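Ticket 567 – labels printing half blank
Status: open, waiting on Cerkix
2 min read

Right, me again, adding to this before I forget what I've tried. The Ravn label printer in the Hurstead stockroom is still leaving the bottom third of every label blank. It did it all through April on and off, and now it's every single one. I swapped the roll for a new one (the 700 kind, same as always), cleaned the head with the little pen and ran the self-test, which came out perfect! So the printer can print a full label – it just won't when the job comes from Lolberg.

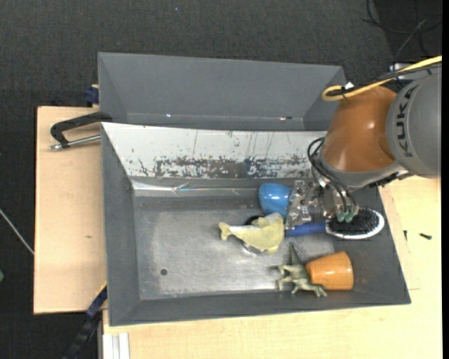

Next I went through the label template. Somebody had set the height to 75 mm and our labels are 100, so I got very excited, changed it, saved it, and Lolberg put it straight back to 75 when I reopened it. Tried again as admin, same thing. The ones that suffer most are the bin labels, the big ones meant for grey bins like the two standing back to back, as the barcode sits right at the bottom and that's the bit we lose. Item labels are fine if you shrink the text, but I don't want to do that for 2000 lines of stock.

Tried at 4pm: removed the printer, restarted, added it again with the driver from the Cerkix page. First label came out full size, second one blank at the bottom. I've kept both and can scan them in if that's any use.

Could someone at Cerkix check whether the template is locked on your side? I'll leave the old driver off until I hear back.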